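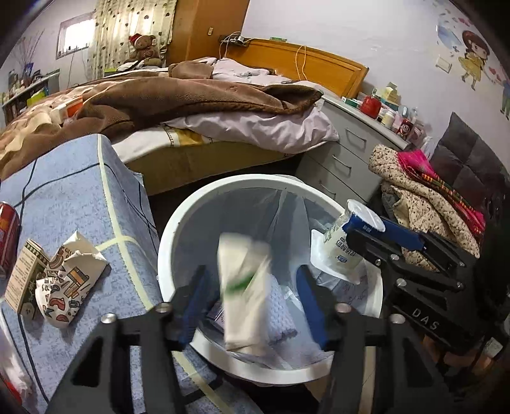

Jomar Dumlao, Ivangate Shared Workshop. Revised 2026-04-16

4. Clearing task with the hand-held pair

4.1 Setup

Same two grippers as in Section 3, now out of the workshop and into a bedroom. The workshop bench was too tidy. Every object on it had been put there by one of us, and the policy trained on that data did well on the bench and badly everywhere else. So the clearing task was moved to a real room with a bed, shelves, drawers and the usual stuff lying about, and one big round bin in the middle of the floor. Bin lined. Operator works with one gripper in each hand and clears whatever counts as rubbish.

Figure 4 is from the release step. Left hand side of the task is done there – fingers spread, folded carton in mid-drop over the bin – while the second gripper still has a white cup tilted over the right of the rim. This overlap is what we wanted from using two hands. In the bench data the operator nearly always finished one hand before starting the other, and the model copied that, slowly.

Figure 4. Release over the bin. Near gripper open, carton falling between the blue pads; second gripper (DAS on the body) holding a cup at the rim.

4.2 Fingers and pads

Pads are blue on both units. The ribbed face matters more than the shape, at least for thin card. With the flat pads of the October build a folded carton swung round the contact point and came out at an angle, and a soft cup just slid. Ribs fixed most of the first and some of the second. Cups are still the worst item we have. Squeeze enough to hold and the wall gives in, squeeze less and it tips.

Lower plates have triangular cut-outs. Weight only. An operator holding a pair of these for a whole session feels every gram in the wrist by the end, and the later episodes show it: shorter reaches, more drops. Plates were cut to the Gisska pattern with the corner radius made larger after two cracked. Screws are plain round heads, all the same size so one driver does the lot. We'd use captive nuts if building again.

Linkage slop was measured by hand with a feeler gauge. Not great practice. The second unit is looser than the first and we did not correct for this, see Section 6.

4.3 Collection

Eight sessions, one room, objects moved between sessions but furniture left alone. 1,280 episodes recorded. Of these 453 were thrown out, mostly for lost tracking when a gripper went down inside the bin and the camera had little but liner to look at. The liner is a real problem – pale, translucent, folds that shift each time something lands. Tried a darker liner. Tracking got better, but then the policy would not release over a pale one, so we went back.

An episode starts with both grippers clear of the objects and ends when the last item has been let go. No resetting in between. Items missing the bin were left where they fell and the episode kept, on the grounds that a policy will miss too and ought to have seen what the floor looks like. Whether this helped we can't say, there was no run without them.

Labels were added afterwards by one person (me) using the Keria tool. 2,621 release events marked over the kept episodes. A release is taken as the first frame with both pads off the object. Easy with stiff card. With thin plastic bags it is a judgement call, as the bag tends to cling to one pad and come away late. Those were marked at pad opening instead and flagged.

4.4 Notes on the release

Height above the rim turned out to vary far more then expected. Cartons dropped from high up, cups lowered nearly to the liner. No instruction was given on this. Presumably people expect a cup to have something left in it. The policy picked up the difference for cups seen upright but not for cups lying on their side, where it drops from carton height.

Motion blur is left in. An early filter took out blurred frames and in doing so took out nearly all the falling objects, so the model had a held carton in one frame and an empty pair of fingers in the next. Filter removed, training repeated, release timing recieved no other change. The De Luca smoothing step from Section 3.2 is still applied to the gripper width but not to the images.

Width signal from the second unit drifts during a session. Zeroed by closing the fingers fully at the start of each episode. Operators forget this. A start-up check would be the proper answer.

Home Contents Previous section Next section Figures References

Search this paper Enter a word or phrase Go

Related items
Section 3: Building the hand-held pair
Section 6: Linkage slop and other known faults
Ribbed pads for thin card, workshop note
Cutting patterns and screw list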